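Living Small: Household Skills for a First Home
Session 4 handout: Worktops, tables and the habit of clearing

Welcome back, everyone, and thank you for the lively talk last time about cupboards (I am still thinking about Riet Dijkstra's spice drawer, and I hope she has got further with it than I have with mine). This session we move out of the cupboards and on to the flat surfaces, by which I mean kitchen worktops, dining tables, desks, and that small shelf by the front door where the post goes to grow old.

Please read these notes before you come to the practical hour at Brarwood, which starts at half past two. Bring a soft cloth and wear something you don't mind getting damp at the cuffs.

1. Why we start with the table

In most small flats the table has to do several jobs in one day. It is where you eat breakfast, where the laptop goes, where the parcels are opened, and in my own first flat it was where the ironing got done too, on a folded blanket. Each job leaves a little something behind, and by the evening there is hardly room for a plate. So the rule we will practise is a simple one, and I borrowed it from Ok-hee Han, who taught this course before me: finish the job, lift everything off, wipe, and only then put back what the next job needs.

Do notice the word "lift". Sliding things about is quicker, I know, but it drags crumbs and grit along with them, and that is how a nice smooth top gets its scratches.

2. Pale tops and dark tops

We shall spend a good part of the hour on pale surfaces, as so many rented flats have them. They are cheerful things to live with and they make a dark room feel bigger, but they do show tea rings and pen marks, and shadows can make it hard to tell a smear from a trick of the light. Crouch down a little and look along the top towards the window. You will see far more than you do standing over it!

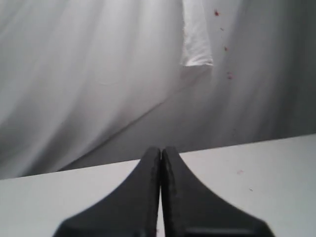 Fig. 1. White tabletop with a smooth surface, brighter on the right than on the left.

For everyday wiping, warm water with a small drop of washing-up liquid is plenty. Wring the cloth out well, work from the far edge towards yourself, and overlap each stroke with the last. Rinse the cloth halfway through. Then go over the whole top with a dry cloth, paying attention to the edges, where water likes to sit.

For marks that won't shift, lay the damp cloth over the spot and leave it for a few minutes before you try again. Please don't reach for the scouring pad. Gøran Sjögren brought in a sample last December that had been scrubbed with one, and the dull patch in the middle could be felt with a fingertip.

3. To do before the next session

Choose one surface at home and clear it fully each evening for a week. Keep a short note of what was on it each time and where those things ended up. A few lines a day will do, and spelling doesn't matter.

Iida Ruotsalainen has kindly put spare copies of the Session 3 sheet in the tray by the door. Next time we come to drawers, so please bring a ruler.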